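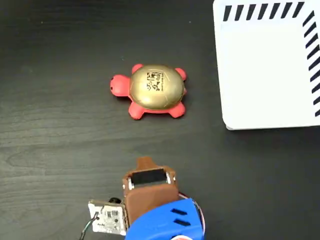

Gripper and test object on a dark wood tabletop.

Budgeting for a bench arm

Price the gripper separately from the arm. Plasow and Takel both quote the arm bare; Tindall includes a two-finger gripper but no spare wiring. Allow $200 for printed housings, screws and cable, and order 4 sets of fingertips.

Measure the table before ordering. Leave 30 inches clear in front of the base and keep wires on the side away from the work.

Test with small, rounded, glossy objects as well as boxes. A toy turtle with a domed shell costs little and shows grip faults a cube will hide.

Inix boards ship in 3 weeks. Order in January if the bench is needed by spring.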